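The Quiet Life of a Muted Group

Rebecca Orlandini belongs to 13 group chats and reads four of them. The rest, she says, are "like radios left on in other people's kitchens."

She moderated one herself, a neighborhood page called Proslow, until December. It had 1140 members and two topics, parking and who had been rude about parking. "I'd go to bed with the thing calm and wake up to a poll," she says.

Her cure was to mute first and apologize later – though the apologies, she admits, have mostly gone unsent. Her sister noticed after five weeks. Her book club hasn't yet.

Does she miss anything? "A surprise party. Mine, as it happens. I walked in wearing a bathrobe."

She won't leave a group outright, because the app announces it. "Rebecca left. It reads like a door slamming, when all I wanted was to eat lunch." So she stays, silent and technically present, in a chat about a wedding that was called off.

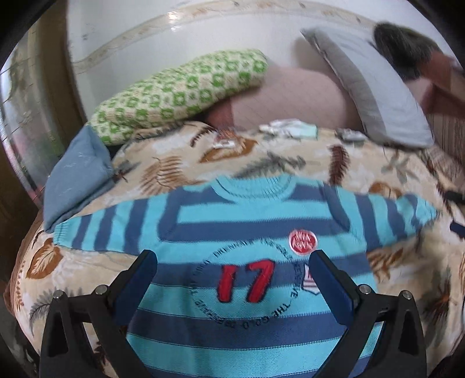

Gentile, commenting under the piece, wrote that muting is fine until you're the one asking for a ride to the airport, and that the wedding chat is still quite lively if she'd care to look.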